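October, past 9 in the evening

I came home with the plan to write two letters and wash my shirts. Instead I opened the game, and now it is late and the shirts are still in the bag. I should at least write down what happened in Mindale, so that the evening has some result.

For those who read this page the first time: Mindale is my village in the building game I play. It started as one small house next to a river. Now it has a mill, a wall on the north side and a road which goes nowhere. The road was meant to go to Luvier, the second village, but between them there is a hill and I did not want to cut the hill. Tonight I decided to make a tunnel.

I am not a quick builder. I like to make a plan on squared paper first. On paper the tunnel was 60 blocks long and perfectly straight. In the game I met water after 22 blocks, and the water came down on my torches and put them away, one after another. I lost my good pickaxe in the dark and I still don't know where it is lying.
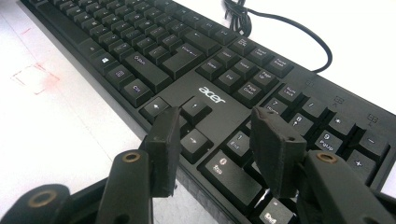
Arrow keys and number keys, October.

After this I made tea and read a little in the forum of Hopkin, the server where I play. Somebody there explained that you can put sand into the water, let it fall down until the place is full, and then dig the sand out again. I knew this trick for lakes, but I had never thought of it for a tunnel. It took me 7 stacks of sand. I carried them from the beach in three walks, and on the second walk it became night and I had to sleep in a hole like a rabbit.

My other problem is my fingers. I learned to play with the arrow keys, many years ago, and last winter I changed to the letters on the left side, as everybody does. When I am calm it goes well. When something jumps at me from behind, my hand goes back to the old place and I walk into the lava — not always, but often enough. 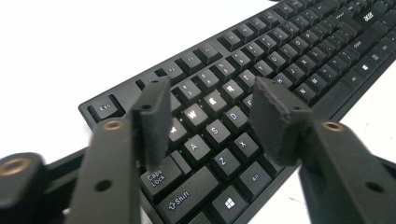

The left side, Q and Caps Lock.

I have also tried the texture pack which is called Cendent. Many people praise it. The stone is beautiful, gray with a little blue in it, and the doors look heavy. But the grass is too bright for me, and my mill, which I built in birch, looked suddenly like it is made from butter. I kept it for one hour and then I returned to the normal one. Maybe I will try it again when I build the church, where there is more stone and less grass.
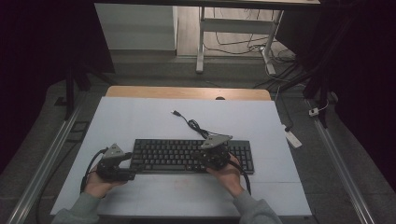 The tunnel is now open from the Mindale side up to block 41, if I counted right on my paper. I put a torch on the left wall at every 9 blocks, so that on the way home the light is on my right hand and I can't lose the direction. The floor is still plain dirt. I want planks there, dark ones, and later rails, but for rails I need more iron than I own. The cave under the mill has some iron, I saw it in summer and marked the place with a flower pot.

Tomorrow I will wash the shirts first. Then the flower pot.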